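Dimville workshop teaches robot arms to tidy up cables, one patient lesson at a time

16th May

If you have ever reached into a drawer for a phone charger and pulled out every other cord you own along with it, you will feel some sympathy for the robot arms at Trodik, a small workshop in Dimville where the staff have spent the spring showing machines how to deal with exactly that kind of mess.

The work is called teleoperation, and it is a good deal homelier than the word suggests. A person sits down at the controls and moves their own hands, the arm across the table copies them, and every motion is saved so that a computer can learn from it later. The team wants to collect 2000 of these lessons before November, and it passed the 1000 mark last week, with a plate of poppy seed cake to celebrate.

"People expect me to be typing," said Oľga Kopecký, who leads the teaching sessions and was kind enough to let this reporter have a turn. "But it's much closer to showing a child how to tie a shoe. You do it slowly, you do it again, and you try very hard not to sigh."
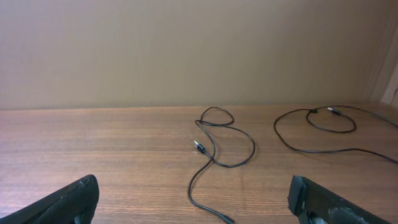

Two black cables on the tabletop, with the gripper's fingers open wide.

Cables, she explained, are a wonderful thing to teach with and a terrible thing to pick up. A block stays the same shape wherever you set it down, while a cord bends, rolls and catches on itself, and a loop that looked easy a moment ago can pull tight as soon as you lift the wrong end. A good lesson runs 60 seconds or so when Kopecký is at the controls. Mine took a great deal longer -- and I will confess that one of the cords ended up on the floor.

New operators practice for three days before any of their lessons are kept. They learn to come at a plug from the side, to wait for the cord to settle, and to leave in the small corrections they make along the way, which Kopecký says are often the most useful part for the computer.
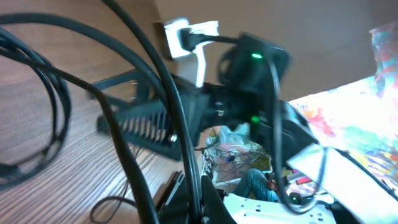 Coiled cables, a finned heatsink and the arm's black housings at the workbench.

The project is paid for by Hudec, a repair and recycling firm in nearby Prarkent that sorts old household electronics and would dearly love some help with the bins of chargers. Bohumila Beneš, who runs the sorting floor there, has visited twice and tried the controls both times.

"I was better at it the second time, and I was very proud of myself," she said. "If the arm can learn to separate one cord from another without yanking, that would already save my people a lot of sore fingers."

Trodik plans to move on to longer extension cords over the summer, and Kopecký is looking for a few more patient pairs of hands. No experience is needed, she said, and there is usually cake.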